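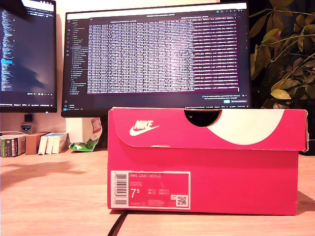
Nike Court Royale box, size 7.5, on a desk.

Is "no fee" really no fee?

Several readers have forwarded us the same listing: a one bedroom at the Retamero, 695 square feet, "updated kitchen, in-unit laundry, NO FEE, NO DEPOSIT." Most of them asked whether it was too good to be true. I spent an afternoon with the lease packet and my answer is that it depends on what you call a fee.

There is no security deposit, true enough. In its place you sign up for a "deposit waiver" run by a company called Seruveo. It costs $45 a month for as long as you live there, and you don't get any of it back when you leave. It also isn't insurance for you. If the landlord claims damage, Seruveo pays the landlord and then bills you for the same amount. Page 3 of the waiver agreement says so in plain enough words, if you get as far as page 3.

Then there is the $400 "move coordination charge." I asked the leasing office what gets coordinated. Ravinder Chan, who handles rentals there, told me it covers the elevator reservation and "administrative onboarding." I asked if a tenant who carries a suitcase up the stairs would still owe it. Yes. So that's a fee, and I don't know what else you would call it.

Twelve months of the waiver comes to $540. Add the move charge and you have spent $940 in your first year on an apartment with no fee and no deposit. A regular deposit is at least money you can argue about getting back.

Ebony Rewi rented in the building until July and paid for the waiver the whole time. She was billed for carpet cleaning after moving out. "I thought the monthly thing was for that," she said. She has asked for an itemized statement and is still waiting.

Chan says every charge is disclosed before signing, and having read the packet I can't say he's wrong. My complaint is with the ad. None of this appears in it, and the capital letters do.

The Hodo, a few blocks over, takes an ordinary deposit and its listing says how much. The kitchens are older. If you are comparing the two, ask both offices for the full first-year cost in writing, and ask the Retamero whether you can pay a deposit in place of the waiver. Chan told me it can be requested. He wouldn't tell me how often the request is granted.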